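The Case for Keeping the Loan Window Short

The league's consultation on mid-season loans closes in October, and member clubs have been asked to state a preference between the present arrangement and an open window running until the final month of play. This publication has supported reform of the competition on many occasions. On this question it takes the opposite view. The window should remain as it is, and if it is changed at all it should be made shorter.

The argument for an open window is easily stated. Squads at this level are small. A club that loses two central defenders in one afternoon may have no trained replacement, and its remaining fixtures suffer as a result. Supporters pay to see a fair contest, and an injured club cannot offer one. Firutgate made this point in its written submission, and made it well. Last season the club finished with 10 players on its substitutes' list only twice, and in the spring it fielded a goalkeeper in midfield.

Sympathy for Firutgate's position should not obscure what the proposal would do in practice. Loans are granted by clubs with players to spare. In a competition of this size, that means a handful of senior clubs would hold a supply of footballers whom everyone else might need at short notice. The lending club would decide who received help and on what terms. It would also remain free to help the opponent of a direct rival in the week it mattered most.

There is evidence for this concern. When the rules were relaxed for a trial season, Vavuvach took in eight players on short loans after the winter break. All of those arrangements were within the regulations. The club rose from the bottom two to mid-table, and the side it displaced, Ikenell, had completed the season with the squad it registered in August. Ikenell was relegated by a single point. Its directors accepted the outcome with more courtesy than the league had any right to expect.

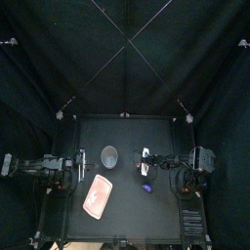
A further matter has received too little attention in the consultation papers, and that is the position of the players themselves. A footballer of 19 who is sent out for a full season may learn a great deal. He settles in a town, works under one coach and is judged on a fair run of matches. The same player sent out for three weeks learns chiefly how to pack. He trains with people whose names he has barely learned, plays out of position because that is where the gap is, and returns to a parent club that has moved on without him. Several coaches have told this publication that such players come back less confident than they left.

Supporters have an interest as well. The bond between a local club and its public depends on some continuity in the team. Those who stand on the terrace in February wish to recognize the side they cheered in September. This may be called sentiment, but gate receipts are built on it, and for most clubs in the division gate receipts are still the largest source of income.

The league could meet the genuine hardship described by Firutgate through narrower means. An emergency provision for goalkeepers already exists and works tolerably well. It could be extended to any club with fewer than 13 fit registered players, subject to a medical certificate and to a ban on borrowing from within the same division. The Konstantinidis report, commissioned by the league and then largely set aside, recommended something close to this. Its drafting was cautious and its costs were modest. It deserves a second reading.

Clubs will also wish to consider enforcement. The registration office has a small staff and deals with each transfer by hand. Under an open window, applications would arrive on the eve of every round of matches, and errors would follow. A points deduction for a late form satisfies neither the club punished nor the club that benefits.

Member clubs should therefore vote to retain the present window and instruct the league to bring forward an emergency rule on the lines set out above. The two questions ought to appear separately on the ballot paper, so that a club may support relief for injured squads without endorsing a market that stays open until spring.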